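Limsakul arm: recordings and control scripts

Status: working, slow. Last edited 2018-03-06 by Ebere Garba.

Contents

Control scripts, gripper calibration files and wrist camera recordings for the six-axis arm built in the shared workshop at Ustuvville. The arm is named Limsakul throughout the code. The motor driver layer is called Redex and the logging tool is called Zinex; older commits use both names the other way round.

Hardware

Six geared servos on one serial bus, 12 V supply, parallel gripper with two black fingers. The finger gap is set in software. The camera is fixed to the wrist plate and looks out between the fingers, so the fingertips show at the bottom of the picture when the mount is straight. If they do not, loosen both clamp screws, reseat the plate and run calibrate_cam again.

Recordings

470 episodes, stored one per folder. Each folder holds the video, a joint log and a short text note. 36 episodes have no note. 26 were stopped by hand and carry the flag "aborted" in the index; the loader skips them unless told otherwise.

Objects are ordinary workshop things: hand tools, cases, empty drinks bottles. They are put down without a fixed layout. The table is not cleaned between sessions. Do not rely on background colour for segmentation, as the patterned wallpaper behind the table contains most of the colours you might want to threshold on.

Known problems

Clear plastic is hard to detect. Highlights move with the wrist, and the detector tends to return the cap and lose the body.

Fast wrist moves blur the picture. The limit in config/speed is a compromise; halve it if you need to read markings on tools.

Joint 3 has nearly two degrees of backlash. Redex corrects for it in one direction only. Approach from the left where possible.

Joint logs recorded before August use the old zero position. Run convert_zero on them once. Running it twice shifts the values again and there is no check for this.

Running

Power the bus before plugging in the serial adapter. Start Redex, wait for the home message, then start Zinex. Stop them in the reverse order or the last log file will be left open.
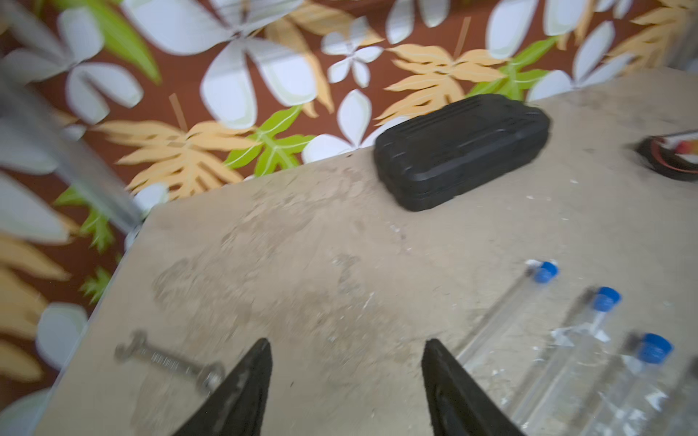

Finger calibration is kept per machine in config/local and is not tracked. Copy the template, close the gripper fully, and enter the reading as the zero value. Repeat after changing a servo horn.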